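Witwood Flat Packets: data card

Version 3. Maintained by Modupe Adebisi. Collection protocol by Arnel Dalisay.

What is in it

Nearly 4,000 short demonstrations of picking up thin, flexible packets from a tabletop, recorded with a hand-held gripper and a camera mounted on it. Six packet types, one table. A further 200 demonstrations are held out for testing. They use the same six packet types, so please stop calling them a generalisation test.

Why we looked again

The Bunik report claimed that a policy trained on version 2 had learned to find the edge of a packet and close on it. We doubt it. When Arnel turned the packets to angles that were rare in training, the policy went for the large print on the front and pressed down there. Edge finding was never measured on its own, and the success rate lumps clean pinches together with packets dragged off the table.

Known problems

1. Glare. The film is shiny and crinkled, and the bright streaks move with the camera. We have not shown that a policy ignores them.

2. Print as a shortcut. Bold lettering and a strong logo tell a model which way a packet is facing, with no need to look at its outline.
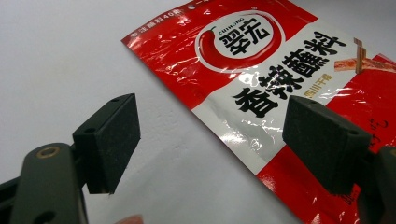 3. Partial views. Close to the table the camera often loses part of the packet, sometimes the very edge the fingers need. The Catacutan baseline sees one view at a time and has no memory of the rest.

4. Labels. Success was marked by the person holding the gripper. Modupe relabelled the test set and disagreed often enough that we no longer quote the old score.

What we would accept as evidence

Results on plain, unprinted packets of the same size, with edge contact scored separately from lifting. Rudis has the scoring script, but it still treats a folded corner as an edge. Fix that before comparing anything.
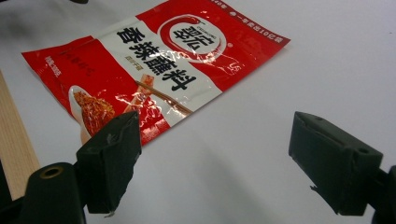 Gripper camera view, red and white seasoning packet, fingers apart.

Use

Fine for pretraining and for checking a data loader. We would not use it to back a claim about grasping thin objects in general, and that includes our own November write-up.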